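Bodero 2: Frequently Asked Questions

Updated December 1, 2023. Same questions keep landing in the inbox so they're all going here. Please check the page before emailing, we're a tiny office and we're in the middle of a sound mix. 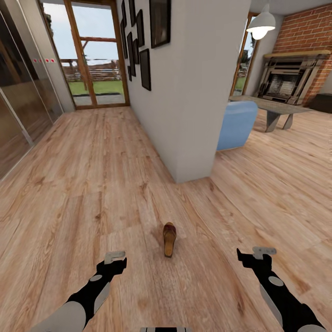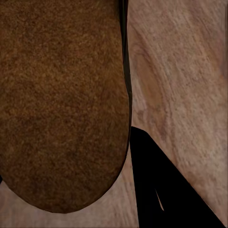
Is there really a sequel?

Yes. Shot, cut, mostly finished. Higuchi Pictures made the first one and made this one too. Same director, Myrto Chrysikopoulos, same stunt team, mostly the same cast.

Is it a remake? Somebody online said remake.

No. Picks up a few hours after the end of the first movie. Bodero is still in the ring gear. If you haven't seen the first one you'll be lost for a bit but you'll catch up, it's a wrestling movie.

Do I need to watch the first one?

See above. It helps. The Warden makes a lot more sense if you know what happened on the ferry.

Where can I watch the first one?

Disc only right now. The streaming deal ended in October and we're still working on a new one. Rentals will come back when they come back. Don't buy from people selling burned copies at conventions, we've seen them and half are missing the last reel.

When does it come out?

Premiere first, then a run in a handful of theaters, then disc, then streaming. No date for anything past the premiere. We gave out a date last time and had to take it back and people were still mad a year later. Not doing that again.

Where's the premiere?

The Veston. Big old single screen place, 863 seats, balcony included. Backers get first pick.

How much are premiere tickets?

20 dollars, any seat. No VIP tier. Myrto didn't want one.

I backed the campaign. Where's my ticket?

There were 3,943 backers and there are not that many seats, so do the math, it's a draw. Everyone who ticked the premiere box goes in. If you're picked you get an email with a link and a code. Check spam. If you aren't picked you go on the wait list automatically, no need to write to us.

I never ticked the box, can I still get in the draw?

Log in to your backer page, scroll down to Events, tick it, save. If the box is grey the draw has already closed.

Can I give my ticket to somebody else?

Yes, change the name on the order page. Reselling, no. We cancel those.

Can I bring my kid?

With an adult, sure, but read this first. There's blood in the cage match and a lot of swearing at the weigh in. The first one was softer. Myrto says her own nephew watched it through his fingers and then asked to see it again, so make of that what you will.

Who's in it?

Full cast list goes up with the trailer. The lead is back. The manager is back. The Warden is back and yes we know how the first one ended. The tag team from the Stirkness scenes have a much bigger part this time.

Is Stirkness a real place?

No. It's a bunch of harbor towns glued together. The gym is one town, the pier is another, the bar is a set. People keep asking for a map for a fan tour and there really isn't a tour to take, sorry.

Are the wrestlers real wrestlers?

Most of them. Everyone who takes a bump in a wide shot works matches for a living. The actors trained with them for a few months and do their own lockups and holds. Anything off the top rope is a stunt performer or a wrestler. The fall through the announcer's table is one take, no wires. He was fine. He was sore.

Is the crowd real?

Front sections yes, those are locals who sat through two very long nights for sandwiches. Back of the arena is a mix.

I was an extra, will I be in the credits?

If you signed the sheet at the door, yes. If you didn't sign or you think your handwriting was bad, send us your name as you want it spelled and which night you were there. Do it soon. Credits lock before the mix is done and after that we can't open them again.

Why did the running time change?

Longer cut tested slow in the middle. A whole training section came out. It'll be on the disc as a deleted scene, with music, without the final color.

Who did the music?

Same composer as the first. The entrance theme is new. The old theme is in there once and you'll know when.

Will there be a soundtrack on vinyl?

Want to. Pressing plant quotes were not fun. Ask again after the premiere.

Will there be a third one?

There's an outline. There's an ending that leaves room. No money for it and no script, so please stop congratulating people on the third movie, it confuses the agents.

Where's my T-shirt?

Shirts shipped in the order people filled out the size survey. If you never did the survey we don't have your size and it's sitting in a box. The survey is still open. Wrong size came? Email a photo of the tag and your backer number, we'll swap while we have stock. Larges are gone.

My poster came bent.

Sorry. Send a photo of the tube and of the poster. We'll replace it out of the spares untill they run out. Signed ones can't be replaced, can offer a refund for that part only.

I moved since the campaign.

Change your adress on the backer page, not by email. Email changes get lost.

Can I get a refund?

If your reward hasn't shipped, yes. If it has, no.

I run a theater / film club / podcast. Who do I talk to?

Put "Booking" or "Press" at the front of the subject line. Theaters, tell us how many seats and what you can project. Podcasts, Myrto can do a few after the mix, not before. Please don't message her directly, she doesn't have the calendar, we do.

Can I send you my script?

No. We have to delete them unread.

Can I make fan art, a costume, a belt?

Go ahead. Sell it and we need to talk first. The belt pattern from the first movie is on the old downloads page, the new belt pattern goes up after the premiere as the plate design is kind of a spoiler.

My question's not on here.

Use the contact form. Replies are slow until the mix is delivered. One message per person please, sending it again puts you at the bottom of the pile.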